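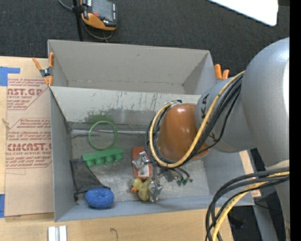
グリッパー比較試験 よくある質問

ホーム 試験の方法 結果の表 よくある質問 お問い合わせ

更新:1月 文:Melura試験室

シェア 38 コメント 2

このページでは、私たちの試験室にいただいた質問と、その回答をまとめています。試験の内容は、箱の中に置いた品物をロボットアームでつかみ、隣の区画へ移すことです。比較しているのは主にグリッパーのPramiaとGrubeですが、カメラの置き方と、制御装置Pratelの設定についての質問も多いので、それも一緒に書きます。日本語は私の母語ではありませんので、読みにくい文がありましたら、お問い合わせのページから教えてください。

■ 試験の全体について

どうして二つのグリッパーだけを比べていますか。

最初はもっと多くの種類を試すつもりでした。しかし、種類が増えるとアームへの取り付け、ケーブルの通し方、つかむ位置の調整をそれぞれやり直すことになり、一つずつの試験が浅くなりました。それで、考え方が大きく違う二つを選びました。Pramiaは金属の細い指を二本持ち、空気で開閉します。Grubeは太くて柔らかい指で、電動です。吸着カップについては、下の「これからの予定」を見てください。

試験の回数はどのぐらいですか。

一つの条件について300回つかみます。条件というのは、グリッパー、カメラの位置、指の開き幅の組み合わせのことです。これまでに公開した結果は、合計で2000回分になります。途中で装置を直した日の記録は、この中に入れていません。直す前と後の数字を混ぜると、どちらの状態を測ったのか分からなくなるからです。

一回の試験は、どこからどこまでですか。

アームが箱の上の待機位置を離れてから、品物を隣の区画で放し、また待機位置に戻るまでを一回とします。つかみに行って何も持たずに戻った場合も一回です。同じ品物に続けて失敗しても、人は手を出しません。ただし、アームが保護のために停止したときは、その回を「停止」として別に記録します。

「成功」の意味を教えてください。

品物が隣の区画の中に入ったら成功です。入り方は問いません。逆さまでも、壁に寄りかかっていても成功とします。二つの品物を一緒に運んだ場合は、以前は成功としていましたが、今は「二重つかみ」という別の欄に入れています。倉庫の仕事で使いたいという方から、二重つかみは失敗より困るという意見をいただき、その通りだと思いました。

結果の表で、失敗の理由が「不明」になっている行があります。

記録の映像を見ても判断できなかった回です。グリッパーの胴体が指先を隠してしまうと、滑ったのか、最初から触れていなかったのか、上からの映像では区別できません。推測で理由を書くことはしていません。

■ 箱と品物について

箱はどのようなものを使っていますか。

区画が二つある灰色の箱です。区画の間に斜めの仕切り壁があります。手前の区画に品物を入れ、奥の区画へ移し、全部移したら反対の向きに同じことをします。この方法だと人が品物を戻す必要がないので、長い試験を続けることができます。仕切り壁はかなり傷がついています。指先や手首が触れることは避けたいのですが、壁の近くの品物を取りに行くと、どうしても近くを通ります。

箱が動いてしまいませんか。

箱の縁を、先がオレンジ色のばねクランプで留めています。ねじ式のクランプも使ってみましたが、箱の交換に時間がかかるのでやめました。ばねクランプでも、指が壁を強く押すと少しずれることがあります。そのため、毎朝、試験を始める前に箱の角の位置を測り直し、ずれが大きいときはPratelの座標を登録し直します。この作業を忘れた日が一度ありました。その日の結果は使っていません。

品物はどうやって選びましたか。

家や店で簡単に買えるもので、形と硬さがなるべく違うものを選びました。全部で38種類あります。例えば、黄色いアヒルのおもちゃ、丸い突起のある緑色のブロック、青い楕円形のスポンジ、赤みがかったオレンジ色の長方形の包装品、黒っぽい布の袋、細い緑色の輪などです。一度に全部は入れません。少ない数で始め、失敗の様子がよく見えるようにしています。たくさん入れた山の試験は、別の表になっています。

どの品物が一番難しいですか。

グリッパーによって違います。Pramiaの場合は布の袋です。細い指は布を押して、布は指の横へ逃げてしまいます。端のひもに指が掛かればうまく上がりますが、ひもの位置を狙う機能は使っていませんので、偶然に頼ることになります。Grubeの場合は細い輪です。床に平らに寝ているとき、太い指は輪と床の間に入りません。輪が仕切り壁に寄りかかっているときは、どちらのグリッパーでも少し楽になります。

アヒルのおもちゃは簡単に見えますが、なぜ表では中くらいの成績ですか。

私たちも簡単だと思っていました。胴体をはさめば簡単です。しかし、カメラの画像では頭とくちばしの部分が高く見えることが多く、つかむ位置の計算がそこを選びます。くちばしをはさむと、持ち上げた後に回転して、仕切り壁を越えるときに落ちます。指先の形を変えても大きな差はなく、位置の選び方を変えたら差が出ました。グリッパーの比較をしているつもりで、計算の比較をしてしまう例として、社内でもよく話題になります。

つぶれた品物や壊れた品物は、どうしますか。

スポンジは何回つかんでも大体元に戻りますが、長方形の包装品は角が弱くなります。角の形が変わった包装品は、条件が終わったところで新しいものに替えます。条件の途中では替えません。もし途中で中身が出た場合は、その品物だけ取り除き、残りの品物で続けて、表の備考に書きます。

床の傷は結果に影響しますか。

少しは影響すると考えています。箱の床は銀色がかった灰色で、たくさん擦り傷があります。傷のところで光の反射が変わり、奥行きの測定に小さな穴が開くことがあります。一方で、新しい箱の床は反射が強くて、もっと大きな穴が開きました。今の床は、少なくとも毎日同じ程度なので、比較には使いやすいと思っています。

■ PramiaとGrubeについて

結局、どちらが良いですか。

一番多い質問ですが、一つの答えは出せません。硬くて小さいものが多い現場ならPramia、形が不規則で柔らかいものが多い現場ならGrubeを先に試すことをお勧めします。両方が混ざっている場合は、失敗したときに何が困るかを考えてください。Pramiaの失敗は「何も取れない」が多く、Grubeの失敗は「二つ取ってしまう」が多いです。

Pramiaの指は、買ったときのままですか。

いいえ、指先の内側に薄い金属の覆いを付けています。最初はゴムの板を貼りましたが、ブロックの突起に当たる場所だけ早く減って、交換のたびに指の開き幅が変わりました。金属に替えてからは減り方が遅くなりました。その代わり、表面がつるつるした包装品では滑りやすくなっています。ゴムの指先のときの結果も、古い表に残してあります。

つかむ速さに違いはありますか。

指を閉じる時間だけならPramiaが速いです。しかし、一回の試験全体の時間で見ると、差はあまり大きくありません。アームの移動と、撮影と、つかむ位置の計算のほうが長いからです。Grubeは閉じ終わってから力が安定するまで、約2秒待つ設定にしています。この待ち時間を短くすると、袋を持ち上げるときに落としやすくなりました。

手首の大きさは問題になりませんか。

問題になります。カタログでは指の寸法をよく見ますが、箱の中で使うときは、指の上にある胴体と、アームの手首の寸法も大切です。私たちのアームは手首が丸くて大きいので、壁のそばの品物を真上から取ろうとすると、手首のほうが先に壁の上に来てしまいます。そのときは少し斜めから入ります。斜めに入ると細い指のPramiaが有利です。Grubeは指の外側が壁に当たり、閉じ方が左右で変わります。

ケーブルとホースはどのように通していますか。

アームの外側に沿わせて、束にして通しています。きれいな通し方ではありません。黒い束に黄色いケーブルを添わせ、手首の下で余裕を持たせて輪にしています。余裕が少ないと、手首を大きく回したときに引っ張られます。余裕が多いと、輪が箱の縁に掛かる心配があります。今の長さに決めるまで、手首の回転の範囲をゆっくり全部動かして、何度も直しました。新しいグリッパーに替えた日は、必ずこの確認から始めてください。

グリッパーの交換にはどのぐらい手間がかかりますか。

機械的な取り付けはすぐに終わります。時間がかかるのはその後です。工具の先端の位置を登録し、重さを登録し、カメラとの位置合わせを確認します。重さの登録を間違えると、アームが衝突を誤って検出し、何もないところで止まります。PramiaからGrubeに替えたときに、前の重さのまま動かしてしまい、半日ほど原因を探したことがあります。

■ カメラについて

カメラはどこに置いていますか。

箱の上のほうに固定しています。手首に付ける方法も試しましたが、動くたびに見え方が変わり、比較の条件をそろえるのが難しくなりました。固定カメラの欠点は、アームが箱の上にあるとき、つかむところが隠れることです。そのため、つかむ位置を決めるための撮影は、アームが待機位置にいるときに行います。つかむ途中の画像は、記録のためだけに使います。

部屋の明かりで結果は変わりますか。

変わります。特に、光る指先と、つやのある手首の部分に強い反射が出ます。撮影のときにアームが待機位置にいれば、品物の検出には影響しませんが、記録の映像で指先の位置を見るときに困ります。私たちは窓の光を入れず、天井の明かりだけで試験をしています。夕方だけ成績が落ちるという相談を受けたことがありますが、話を聞くと、横の窓から日光が入る部屋でした。まず窓をふさいで、それからカメラの設定を見てください。

色の情報は使っていますか。

検出には色と奥行きの両方を使います。灰色の床の上では、鮮やかな緑や青の品物は色だけでもよく見つかります。黒っぽい布の袋は奥行きの測定が弱く、色でも影と間違えやすいので、両方を使っても見逃すことがあります。見逃した場合はアームが動きませんので、つかむ試験の回数には入れず、「未検出」として数えます。この数え方をしないと、グリッパーの成績が実際より悪く見えます。

カメラの前に透明な板を置いてもよいですか。

少し前から、箱のまわりに透明なアクリルの囲いを付けることを考えていて、キャスト製法のアクリル板を手元に用意しています。まだ茶色の保護紙はそのままにしてあります。カメラと箱の間に板が入ると、奥行きの値がどのぐらい変わるかをまだ測っていません。測定が済むまでは、板ごしの撮影はお勧めできません。

■ 制御装置Pratelについて

Pratelを使わないと、同じ試験はできませんか。

できます。Pratelは、アームの命令とグリッパーの開閉と撮影のタイミングを一つの記録にまとめてくれるので使っています。同じことが別の方法でできるなら、それで問題ありません。一つだけ大切なのは、時計を合わせることです。アームの記録とグリッパーの記録の時刻が違うと、閉じる前に上がったのか、閉じた後に滑ったのかが分からなくなります。

手で動かす操作盤は、いつ使いますか。

朝の位置合わせと、停止した後の復帰に使います。操作盤は箱の向こう側の、作業する人の手が届くところに置きます。自動で動いている間も片付けません。ケーブルがアームの動く範囲に入らないように、置く場所を決めておくとよいです。

停止した後、何を確認すればよいですか。

私たちの順番は次の通りです。まず、指が何かをはさんだままになっていないかを見ます。はさんでいたら、アームを動かす前に指を開きます。次に、手首の下のケーブルの輪を見て、箱の縁に掛かっていないことを確かめます。それから操作盤で、低い速度で真上に上げます。横に動かすのはその後です。最後に箱の位置を測ります。急いでいる日でも、この順番は変えていません。

力の設定はどうしていますか。

Pramiaは空気の圧力を一つの値に決めて、全部の品物に同じ力を使っています。Grubeは力を細かく変えられますが、比較のときは一つの値にします。品物ごとに力を変えれば、両方とも成績は上がるはずです。しかし、現場では何が来るか分からないことが多いので、まず固定の力での結果を公開しました。力を変えた試験もしてほしいという希望は、何人もの方からいただいています。

設定ファイルをもらえますか。

お渡しできます。ただ、そのまま使うことはしないでください。箱の位置、工具の先端、待機位置は、私たちの作業台に合わせた値です。違うアームで読み込むと、思わない方向に動くことがあります。値の意味を説明した文書を一緒に送りますので、一つずつ自分の装置の値に書き換えて、低い速度で確認してから使ってください。

■ 自分で試したい方へ

小さいアームでも比較できますか。

できます。むしろ、箱の中の作業には小さいアームのほうが合う場合があります。私たちが大きいアームを使っているのは、前の仕事から残っていたからです。小さいアームでGrubeを使う場合は、グリッパーの重さが持てる重さの中で大きな割合になりますので、品物の重さと一緒に計算してください。

最初に何から試せばよいですか。

ブロックとスポンジから始めることをお勧めします。硬いものと柔らかいものが一つずつあれば、指の開き幅と力の問題はかなり見えます。この二つが続けて運べるようになってから、袋や輪を加えてください。初めから難しい品物をたくさん入れると、失敗の原因が重なって、どこを直せばよいか分からなくなります。

結果を表に追加してもらえますか。

条件が書いてあれば、別の欄として載せます。必要なのは、グリッパーと指先の種類、品物の一覧、カメラの位置、成功の決め方、停止と未検出の回数です。成功率だけの報告は、申し訳ありませんが載せていません。映像は全部でなくてもかまいませんが、失敗した回の映像があると、とても参考になります。

見学はできますか。

見学の日は特に決めていません。試験をしていない時間でしたら、少人数でご案内できます。お問い合わせのページから、見たい装置の名前を書いて送ってください。自動運転の間は、作業台の近くには入れません。

■ これからの予定

吸着カップの試験はいつですか。

準備はしていますが、時期はまだ言えません。今の品物の中で、吸着に向いているのは平らな面のある包装品ぐらいです。布の袋やスポンジは空気が漏れるので、このままの一覧で比べると、最初から吸着に不利な試験になります。品物の一覧を変えるか、吸着用の表を分けるか、まだ決まっていません。意見がありましたら送ってください。

Grubeの新しい指は試しましたか。

先の細い指を借りて、少しだけ動かしました。寝ている輪を取れる回数は増えたように見えますが、まだ回数が足りないので、表には入れていません。細くした分だけ先が曲がりやすく、ブロックをはさむと指がねじれることも気になっています。同じ回数を終えたら、前の指と並べて公開します。

古い結果の表はなくなりますか。

残します。二重つかみを成功に入れていたころの表には、見出しの下にその説明を付けました。新しい表の数字と直接比べないようにお願いします。

前のページ 次のページ お問い合わせ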